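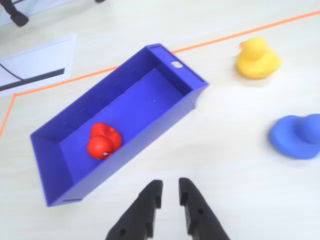
Duck Race Is Back in May!

We're so excited to be back on the Getham millstream, and this year we're going for 1,000 ducks (last year's race was a hoot, even in the drizzle). Tickets are on sale at the Unik bakery until noon on race day.
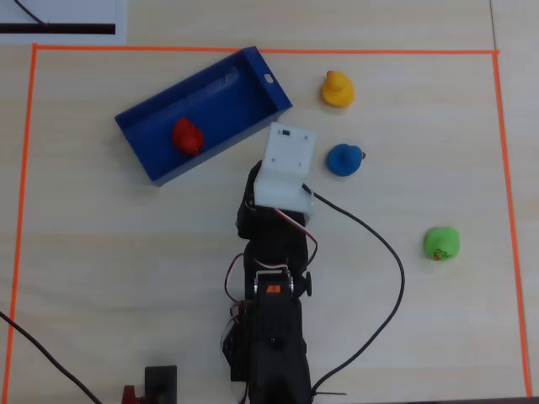 First 12 past the footbridge win a prize, and there's cake all afternoon! Kids under five race free. Come early if you want a spot on the bank, and bring boots – it gets muddy down there.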